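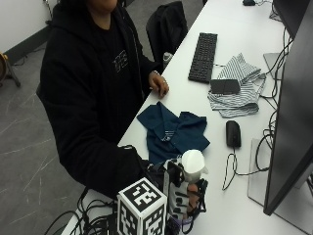 At the long white desk, Brorkora site office.

Site visit: Brorkora hillside development, phase two

The visit took place in December and started at the site office at 9:30. Gerrit De Bruijn, who handles sales for the developer, went over the plot plan before the walk. Phase two consists of seven detached houses on the upper terrace, served by one private road that leaves the public road below the village of Lins. Phase one, on the lower terrace, is complete and occupied. Our group had four buyers' agents and one surveyor, Mirjam Vandenberghe, whose notes I have used for the technical points.

Access

The private road is concrete for its full length, with a drainage channel on the uphill side. The gradient is steep at the second bend. A delivery van coming down had to stop and let us through, as there is only one passing place. De Bruijn stated that a second passing place is included in the phase two works. It is shown on the plan dated after the original permit, so buyers should ask for the amended approval and not rely on the sales drawing.

Show house

The show house is Plot 3. Interior area is 234 square meters on two levels, with the bedrooms below and the living space above to take the view. The entrance is on the upper level from the road side. The main terrace faces southwest and measures 95 square meters, including the part under the roof overhang. The brochure lists the terrace separately from the interior area, which is correct practice and not always followed in this region.

Windows are aluminum with thermal breaks, double glazed. The large sliding doors ran smoothly, though the left-hand panel on the lower level did not latch without being lifted. Cremilda Andrade, the site manager, wrote it down on her snag list. Floor tile continues from the living room to the terrace with a flush threshold. Mirjam put a level on the terrace and found a fall away from the house along the whole door line. There is a linear drain at the threshold as well.

Heating and cooling come from an air-source heat pump mounted behind the garage. The outdoor unit stands close to the boundary with Plot 4, and the bedroom window of Plot 4 is on that side. No acoustic screen is drawn. I would want one specified in the contract for either plot.

Retaining walls and drainage

The upper terrace is held by a reinforced concrete wall faced in local stone. Weep holes are present at regular spacing. Behind Plots 5 and 6 the facing is not yet on, and the bare concrete could be inspected. Mirjam noted hairline cracking near one construction joint, no displacement, and asked for the engineer's report. Andrade agreed to send it. It had not arrived at the time of writing.

Stormwater from roofs and terraces goes to an underground tank shared by all seven houses, with an overflow to the gully. The tank is used for garden irrigation only. Drinking water is from the municipal main.

Ownership and running costs

The road, the tank and the perimeter lighting are common property. The managing agent is Bristomo, represented on the day by Jabari Mwakyusa. He confirmed that phase one and phase two will be one community with one budget, and that charges are split by plot area and not by house area. This favors the larger houses on smaller plots — Plots 2 and 3 in particular. The draft bylaws allow short-term rental with written notice to the agent. Raíssa Barros, who acts for two of the phase one owners, said that a motion to limit this will be on the agenda of the next owners' meeting.

Surroundings

After the walk we drove down to Cusa for lunch. The drive is short, but the last stretch before the harbor is single lane. Cusa has a pharmacy, a bakery, a small supermarket and a clinic open in the mornings. Lins has a bar and a bus stop.

Outstanding items

Amended road approval
Engineer's report on the retaining wall
Acoustic data for the heat pump
Final bylaws, after the owners' meeting

Plots 1 and 4 were under reservation on the day. The others were available.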